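Vurnby kitchen tidy scenes, pack of 26

So can a robot clear a worktop yet? Sort of! I've had this pack from Pakon running since April, and my simulated arm now puts a cup back where it lives (most of the time, and slowly, bless it). Cutlery is another matter. A fork lying flat on marble still beats it more often than I'd like.

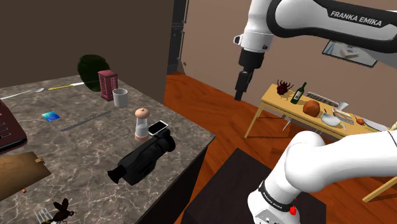

Simulated kitchen with the Franka arm, counter still to be cleared.

What I like is the sheer muddle. You get knives, a phone leaning on a pepper grinder, even a big bee model, much like my own kitchen on a Thursday night. Each scene loads in around 18 seconds on my old desktop.

Would I trust it with real crockery? Not mine, not yet. Shop-floor sorting is further along, and if that's your thing, look at the Greltel shelf pack.

Vurnby pack, single licence: £709
Updates included for 4 months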